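Filtis Desktop 4: Rental Portfolio Software for Small Landlords

Filtis Desktop is a property and lease accounting program for owners who manage their own rental units. It runs on a local Windows machine, keeps its data in a single file, and does not require an online account after activation. One database holds up to 700 units. The program is developed and sold by Cukell, and the current release covers residential, mixed residential and storage units.

Version 4 replaces the version 3 database format. Files made in version 3 are converted the first time they are opened, and the original is kept in the same folder with the extension .fl3. Conversion runs one way. A version 4 file cannot be opened in version 3, and there is no export to the older format.

The main window is divided into a property tree on the left and a record pane on the right. A property contains buildings, a building contains units, and a unit contains leases in date order. A unit with no active lease is listed as vacant from the day after the last lease ended. Vacant days are calculated from the lease dates and cannot be typed in by hand. If the vacancy report looks wrong, check the end date on the previous lease first.

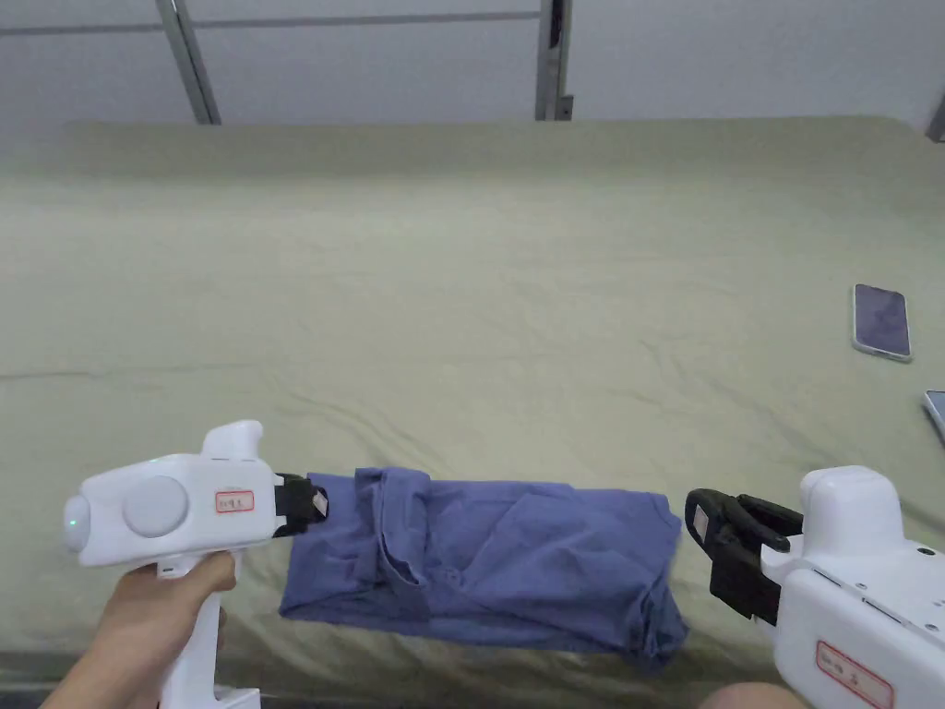
Rent ledger

Each lease has its own ledger. Charges are posted by schedule (monthly, weekly or custom) and payments are matched to the oldest open charge unless another charge is selected. Partial payments leave the charge open with the remaining balance shown in the right-hand column.

Late fees can be set per property or per lease. The lease setting wins where both exist. A fee is either a flat amount or a percentage of the open rent balance, with a grace period entered in whole days. Fees are never charged on other fees. Some owners asked for this option during testing and it was left out on purpose, as many leases do not allow it.

Posted entries cannot be deleted. To correct an entry, post a reversal from the right-click menu and enter the correct amount as a new line. Both lines stay in the ledger and print on the owner's copy. The tenant statement has a check box that hides matched reversals.

Mid-month moves are prorated in one of two ways: by the actual number of days in the month, or by a fixed 30-day month. The method is chosen per property. Changing it affects new leases only.

Security deposits

Deposits are held in a separate liability account and do not appear as income until they are applied. When a lease is closed, the deposit screen opens with the full amount held, any interest due, and an empty list of deductions. Each deduction needs an account and a short note. The settlement letter is built from those notes, so they should be written in the form the tenant will read.

Interest rates on deposits are entered by the user. Filtis does not ship with a table of state or city rates and does not check that a rate is current. The same goes for return deadlines: a deadline in days can be saved on the property, and the program will show it on the task list, but the number must come from the owner or the owner's attorney.

Inspection records

The inspection module is included in all licenses. An inspection belongs to one lease and is marked as move-in, periodic or move-out. Rooms are taken from the unit template. Each room holds a list of lines, and each line has an item, a condition code, a free text note and an optional file attachment. Attachments are copied into the database folder and renamed with the inspection number. The program does not edit, rotate or compress them.

A move-in and a move-out inspection on the same lease can be placed side by side with the Compare command. Lines are paired by item name within the same room. A line that is found on one side only is listed at the bottom under Unmatched. 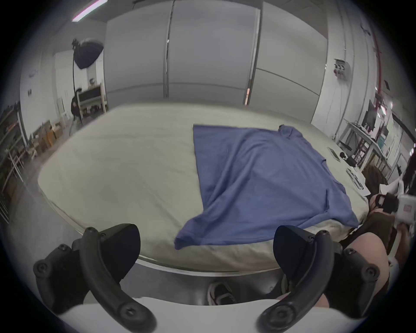

Items that are not part of the unit go on the Contents tab, which is kept apart from the condition lines and has no effect on deposit deductions. The tab uses four fields: item, description, resting place and note. Entries should be short and should stick to what can be checked by another person. A blue t-shirt spread out on a table with a pale cloth over it would be entered as "t-shirt," "blue, not folded," "table, cloth-covered," with the note field left blank. The cloth takes a second line if it also needs to be tracked. Value is not a field on this tab. Owners who rent furnished units and need values should use the Asset register described below.

Asset register

The asset register lists appliances, furniture and building equipment with purchase date, cost, serial number and warranty end date. An asset is assigned to a unit, a building or a property, and it can be moved between them. The move history is kept.

Depreciation is calculated by the straight-line method. Other methods can be entered as a manual schedule, one line per year. The register does not produce tax forms. It produces a year-end list that can be handed to a preparer as a PDF or a spreadsheet file.

Reports

The program includes 137 report templates. They are grouped as Rent Roll, Income and Expense, Deposits, Vacancy, Maintenance, Inspections, Assets and Owner Statements. Templates can be copied and changed in the report editor. The originals are locked, and program updates may replace them, so any change should be made to a copy.

All reports can be saved as PDF, CSV or XLSX. The CSV separator follows the Windows regional settings — a common cause of trouble when a file is made on one machine and opened on another.

Bank import

Bank files are accepted in OFX, QFX and CSV. There is no direct bank connection. After a file is read, each line is shown next to the ledger entry that seems to match it, based on amount and date. Nothing is posted until the line is confirmed. Import rules can be saved for repeated deposits, such as a tenant who always pays from the same account.

Duplicate lines are detected by the bank's transaction number where the file has one. CSV files often do not. In that case the program compares date, amount and description, and marks possible duplicates in yellow for review.

Maintenance log

Work orders are linked to a unit or to a common area. A work order has a status (open, assigned, waiting, closed), a vendor, an estimate and a final cost. Closing a work order with a final cost creates an unpaid bill in the expense ledger. If the bill is later split between properties, the split is made in the ledger and the work order keeps the full amount.

Recurring work orders, such as furnace filter changes or gutter cleaning, are made from a schedule. A missed occurrence stays on the list and does not stop the next one from being created.

Backup

A backup is made each time the program is closed, in the folder set under Tools, Options, Files. The folder can be on a network drive or an external disk. Keeping the live database in a synced cloud folder is not supported. Sync software may lock or split the file while it is being written, and support cannot repair a file damaged in this way. Backups can be kept in a synced folder without a problem.

System requirements

Operating system: Windows 7 SP1, 8.1 or 10, 64-bit
Memory: 4 GB, 8 GB recommended for large portfolios
Display: 1366 x 768 or higher
Other: PDF reader for printed manuals

There is no Mac version. The program has been tested in a virtual machine and works, but printing from a virtual machine is not covered by support.

License and price

A standard license is $525, paid once, and covers installation on two computers used by the same owner or office. It includes all updates within version 4. The computers may open the same database over a local network, though not at the same time. The second computer gets a read-only copy until the first one closes the file.

A trial version can be used without a license key. It has every feature, but reports print with a watermark and the bank import is turned off. Data entered in the trial carries over when a key is added.

Support is by email and is included in the price. Phone support is not offered. Send the log file with any error report (Help, Save Log). The log holds program events and file paths and contains no tenant data.

Known issues

The Compare command does not pair lines if the item name has a trailing space. Use Tidy Names on the inspection menu first.

Owner statements with more than one currency symbol print the first symbol only.

On displays scaled above 150 percent, the lower buttons in the deposit screen may be hidden. Resize the window or press Enter to confirm.

Page last revised May 2019.

Comments

duplexowner: Converted my version 3 file without errors. It took longer than I expected, and the progress bar sat at the end for several minutes before it finished. Don't close it.

northside_rentals: Can the Contents tab be printed on its own? I only see it as part of the full inspection report.

Cukell Support: Copy the template "Inspection, full," open it in the report editor and turn off the Rooms block. The Contents block will then print alone.

northside_rentals: Works, thank you.

fourplex22: Would like to see weekly rent prorated by day. At present I post it by hand. Otherwise the ledger does what I need and the reversals are easy to follow.

Related items

Filtis Desktop 4 User Manual (PDF)
Moving from Filtis 3 to Filtis 4
Kemerska Lease Forms Pack
Havlíček Meter Reading Import for Filtis
Release notes, April update

This site uses cookies to keep your cart and language settings. By continuing to use the site you agree to their use. Accept | Cookie settings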